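Home | About us | News | Press office | Contact

Filed under: Company news, Robotics

Harkorow opens its doors to people who want to teach a robot with their own two hands

TINEVHAM, February. Hello from all of us at Harkorow! I'm Tracey Gosling, I look after the training sessions here, and I've been itching to share this one. We're recording 2,000 new demonstrations for Etim, our learning system for everyday handling jobs, and we'd like local people to come in and do a good share of them.

We've got 1,604 on the shelf already (I checked this morning, then made Aminu Shehu check again). Each one is a person doing a small job at a table with a gripper in each hand, while the grippers record what goes on. Etim learns from the recordings, wobbles and second thoughts included. 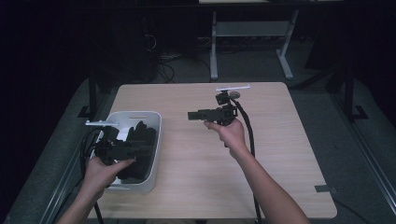
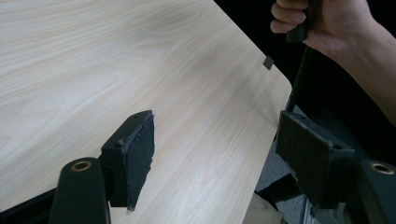 People always ask me if they need to be good with computers, and you really don't! If you can fold a shirt or tidy a drawer you'll be fine. We give you a short practice first, then you work at your own pace with plenty of tea breaks, and left-handers are very welcome – we're badly short of them.

Dae-han Maeng, who runs the Etim project, is keener on the muddles than I am. "I'd rather have 300 people each doing it their own way than one expert doing it perfectly," he told me. "If somebody drops a thing and has another go, please leave it in."

Sessions last 2 hours and are paid, with mornings and evenings both on offer. Our friends at Sestarent are lending us a second room, so we can take more people than last time. To put your name down, ring the Tinevham office and ask for me or Aminu. Reporters who fancy a turn on the grippers should ask for Tadeusz Krajewska, and do wear something with sleeves you can push up.

Recent news
- Etim learns to pair socks (sort of)
- Saturnino Quintana joins our Tinevham workshop
- Harkorow and Sestarent to share space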